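Mittwoch, 12. Februar 2025

Seit ich Deutsch lerne, führe ich ein Heft für Wörter, die in keinem Kurs vorkommen. Das längste Kapitel gehört der Tür. Es hat inzwischen 56 Einträge, und ich möchte in diesem Faden einen Teil davon teilen. Korrekturen sind sehr willkommen, ich bin keine Muttersprachlerin.

Angefangen hat es mit einem Telefonat. In meiner ersten Wohnung in Jendadik ging die Tür schlecht zu und ich musste das der Hausverwaltung Vullow melden. Ich hatte mir den Satz vorher aufgeschrieben: „Die Tür schließt nicht.“

Die Gegenfrage war: „Klemmt sie, schleift sie oder fällt sie nicht ins Schloss?“ Ich kannte von den drei Verben nur „fallen“. Ich habe „ja“ gesagt.

Danach habe ich die Verben gelernt. Eine Tür klemmt, wenn sie irgendwo festsitzt. Sie schleift, wenn sie den Boden oder den Rahmen berührt. Sie quietscht oder knarrt, und den Unterschied hört man besser, als man ihn erklären kann. Und sie fällt ins Schloss, ganz ohne Absturz.

Meine schleifte.

Dann die kleinen Wörter, auf, zu, offen. „Die Tür ist offen“ und „die Tür ist auf“ bedeuten im Alltag dasselbe. „Die offene Tür“ geht, „die aufe Tür“ hört man zwar manchmal im Scherz, aber man schreibt es bitte nicht in die Prüfung. Bei „zu“ ist es genauso: „die zue Tür“ sagen Kinder und müde Erwachsene.

Mein liebstes Wort in diesem Kapitel ist „angelehnt“. Die Tür ist fast zu, aber das Schloss hält sie nicht fest. In meiner Sprache brauche ich dafür einen halben Satz. „Lass die Tür bitte angelehnt“ — so kurz kann man das sagen.

Schwierig bleibt für mich die Reihe zumachen, schließen, zuziehen, abschließen, verschließen, zusperren. Ich habe es mir so notiert: Zumachen ist Alltag, schließen steht auf dem Schild. Beim Zuziehen bin ich meistens schon draußen. Zum Abschließen brauche ich den Schlüssel. Zusperren ist dasselbe, nur weiter südlich.

Verschließen mag ich im Heft nicht so richtig einordnen. Eine Flasche kann man verschließen, ein Fach auch. Bei der Haustür klingt es für mich nach Hausordnung. Hat jemand ein besseres Gefühl dafür?

Und was ist mit der Tür, die zugefallen ist, während der Schlüssel innen liegt? „Ich habe mich ausgesperrt.“ Reflexiv! Die Grammatik sagt deutlich, wer schuld ist.

Jetzt zu den Teilen. Das Brett, das sich bewegt, heißt Türblatt. Das hat mir sehr gefallen, weil ich bei Blatt nur an Baum und Papier gedacht hatte. Der Rahmen in der Wand heißt Zarge oder einfach Türrahmen, und die Schwelle ist unten. Die Schwelle gibt es auch im übertragenen Sinn, zum Beispiel als Hemmschwelle.

Der Griff ist das allgemeine Wort. Wenn man ihn drückt, ist er eine Klinke. Wenn er rund ist wie ein Apfel und man ihn nur zieht oder dreht, heißt er Knauf. Im Fachhandel liest man außerdem „Drücker“, das habe ich im Gespräch noch nie gehört. 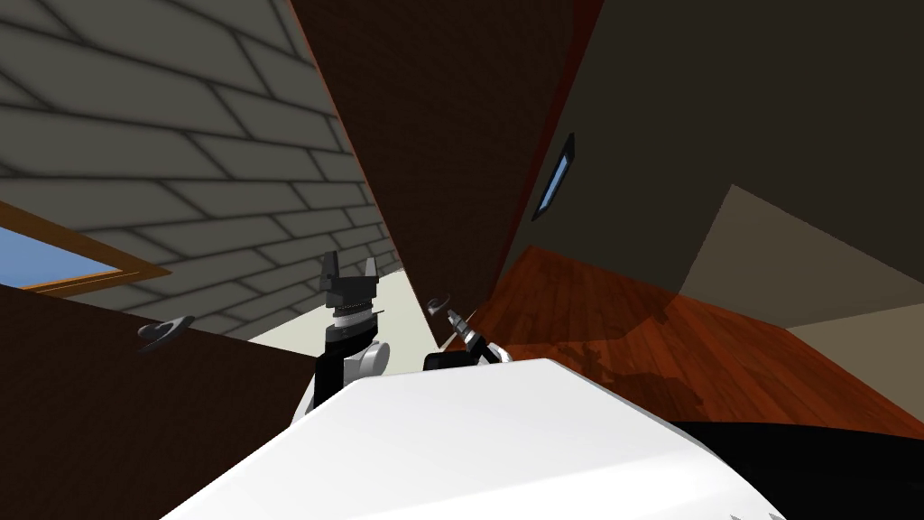 Dunkelbraunes Holz, am Rand ein kleiner runder Griff.

Im Süden und in Österreich sagt man oft „Schnalle“ oder „Türschnalle“ für die Klinke. Ich kannte die Schnalle vom Gürtel und von den Schuhen. Mein Wörterbuch Zaki hat dazu nur den Gürtel. Ich habe den Eintrag gemeldet und eine automatische Antwort bekommen.

Noch eine Falle mit dem Artikel: das Tor, die Tür, der Tor. Der letzte ist ein dummer Mensch in alten Gedichten. Und das Tor hat mit Autos zu tun, mit Burgen und mit Fußball. Ich habe einmal geschrieben, dass ich am „Hoftür“ warte, also gleich zwei Möglichkeiten und die falsche Mischung davon.

Die Pforte ist kleiner als das Tor und klingt nach Kloster, Krankenhaus oder Garten. „Bitte an der Pforte melden“ steht bei uns an der Klinik. Die Person, die dort sitzt, arbeitet „an der Pforte“, auch wenn sie hinter Glas sitzt und eine Schiebetür neben sich hat.

Präpositionen! Jemand ist „an der Tür“ (er hat geklingelt). Jemand ist „in der Tür“ (er steht genau im Rahmen und alle anderen können nicht vorbei). Jemand ist „vor der Tür“ (draußen, vielleicht raucht er). Alles im Dativ, weil keiner sich bewegt.

Mit Bewegung wird es Akkusativ und sofort ernster. „Jemanden vor die Tür setzen“ heißt, dass er gehen muss und seine Stelle oder Wohnung los ist. „Vor die Tür gehen“ ist dagegen harmlos, man braucht nur eine Jacke.

Und „vor der Tür stehen“ können auch Dinge, die keine Füße haben. Weihnachten steht vor der Tür, die Prüfung steht vor der Tür. Der Frühling auch, jedenfalls steht das im Februar jedes Jahr in unserer Lokalzeitung.

Redewendungen, mit meinen Notizen aus dem Heft:

Mit der Tür ins Haus fallen. Man sagt sofort, was man will, ohne Einleitung. Ich finde das oft angenehm. In E-Mails mache ich es trotzdem nie und schreibe vorher einen Satz über das Wetter.

Zwischen Tür und Angel. Man bespricht etwas schnell im Vorbeigehen. Die Angel hat hier mit Fischen nichts zu tun, sie ist das Teil, an dem die Tür hängt. Wenn eine Sache die Welt „aus den Angeln hebt“, ist es wieder dieselbe Angel. Für diesen Zusammenhang habe ich mehrere Jahre gebraucht.

Offene Türen einrennen. Man kämpft für etwas, und die anderen waren schon vorher einverstanden. Vorsicht: „bei jemandem“ offene Türen einrennen, also Dativ.

Klinken putzen. Man geht von Haus zu Haus und versucht, etwas zu verkaufen, oder man fragt bei vielen Firmen nach Arbeit. Meistens im Infinitiv, „ich musste Klinken putzen“. Das Verb ist sauber, die Tätigkeit gilt als mühsam.

Sich die Klinke in die Hand geben. Ein Besuch geht, der nächste kommt, ohne Pause. Grammatisch ist das der schönste Satz im ganzen Kapitel: ein reflexiver Dativ, ein Akkusativ und noch eine Präposition mit Akkusativ. „Bei uns geben sich die Handwerker die Klinke in die Hand“ habe ich leider noch nie sagen können, bei uns kam einer.

Jemandem die Tür einrennen. Nicht verwechseln mit den offenen Türen weiter oben! Hier kommen zu viele Leute und sie wollen alle etwas. Das Verb ist gleich und das Bild fast gleich, die Bedeutung ist eine andere.

Kehr vor deiner eigenen Tür. Das ist ein Rat, den man bekommt, wenn man sich in fremde Sachen einmischt. Im Alltag ist er auch wörtlich möglich, siehe Winterdienst.

Etwas Tür und Tor öffnen. Ohne Artikel, immer als Paar. „Das öffnet dem Missbrauch Tür und Tor.“ Ich habe das bisher nur in negativen Sätzen gefunden. Wenn jemand ein positives Beispiel hat, schreibe ich es ins Heft.

Ach, die Tür! Man sagt „Tür zu!“, und das ist ein vollständiger Satz ohne Verb. Meine Kollegen ergänzen gern „es zieht“. Was zieht? Wer zieht? Ich habe lange nach dem Subjekt gesucht. Es ist die Luft, aber man nennt sie nicht.
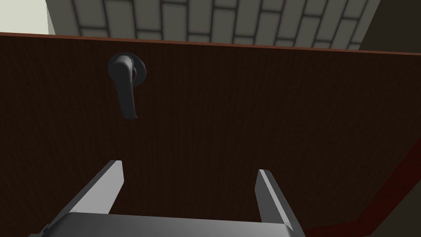
Sprachtreff Kulton, Gruppe Wortschatz und Alltag

In unserer Gruppe haben wir aus diesem Kapitel eine Übung gemacht. Man arbeitet zu zweit. Eine Person beschreibt eine Tür aus der eigenen Kindheit, die andere zeichnet sie. Verboten sind nur die Wörter „Ding“ und „Teil“.

Man merkt dann schnell, welche Wörter fehlen. Bei uns waren es: die Rosette (die Scheibe hinter der Klinke), das Guckloch, das auch Türspion heißt, der Briefschlitz und der Riegel. Den Riegel kannten alle, aber nur aus Schokolade.

Schön war auch die Diskussion über das Klopfen. An die Tür klopfen oder an der Tür klopfen? Beides kommt vor. Mit Akkusativ denke ich an die Hand, die auf das Holz trifft. Mit Dativ denke ich an den Ort. „Es klopft an der Tür“ klingt für mich am natürlichsten, und wieder weiß man nicht, wer „es“ ist.

Darf man nach dem Klopfen sofort hineingehen? In meinem ersten Büro ja, im zweiten sollte man auf ein „Herein“ warten. Das Wort „Herein“ habe ich selbst noch nie benutzt. Ich rufe „Ja?“, mit Fragezeichen, und hoffe.

Hin und her gehört auch dazu. „Herein“ sagt, wer drinnen ist. „Hinein“ gehe ich, wenn ich draußen stehe. Gesprochen wird aus beiden „rein“, und damit war eine Woche Grammatikunterricht vorbei.

Kleiner Nachtrag zu Komposita, aus dem Heft abgeschrieben: Haustür, Wohnungstür, Zimmertür, Kellertür, Balkontür, Drehtür, Flügeltür, Falltür, Schranktür, Ofentür, Autotür. Beim Kühlschrank sage ich Kühlschranktür, und das sind für mich schon drei Wörter auf einmal.

Für die nächste Runde brauchen wir regionale Wörter. Wie sagt man bei euch zur Klinke? Wie sagt man, dass eine Tür nicht richtig zu ist? Schreibt bitte die Gegend dazu, sonst kann ich es nicht einsortieren.

Wer mitmachen möchte: Wir treffen uns samstags um 10 Uhr in Kulton, Eingang über den Hof, im 2. Stock. Niveau ist egal, ab B1 macht es mehr Spaß. Die Haustür unten klemmt ein bisschen, bitte kräftig drücken und hinter euch zumachen. Es zieht.

Korrektur zu oben: Ich wurde gefragt, ob es „die Türe“ auch gibt. Ja, mit e am Ende, vor allem im Süden. Kommt als Nummer 57 — nein, ich sehe gerade, sie steht schon auf der ersten Seite.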